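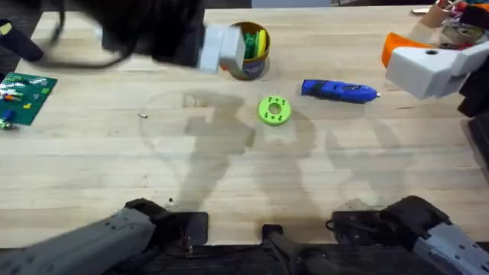

Page 40

Maker Table Gallery

Sunday afternoon is craft table time at Pekance, and we love it! The big wooden table at the back is where everything lands, and half the fun is seeing what ends up next to what.

Top of the page: a blue glue gun, a lime-green ring and the marker cup, all out on the pale wood. That green is fantastic, isn't it? It goes so well with the bright green and yellow markers (or highlighters, we use the words pretty loosely around here).

About the ring: look for the little holes spaced all the way around its face. We can't stop thinking up uses for a shape like that. Yarn through the holes, beads on wire, a hanging mobile for the window... send us your ideas and we'll pin the best ones up by the door.

About the cup: mustard rim, darker body, caps up. Caps up is how we like it, so you can grab your color and get going!

About the glue gun: royal blue with black trim, and easily the most popular tool on the table. Please ask at the desk before plugging one in, and set it on a scrap of cardboard between jobs.

The Flindar paper lanterns are on page 41, and the Skurnano badge afternoon follows in December. Table time starts at 2 p.m., and beginners are very welcome.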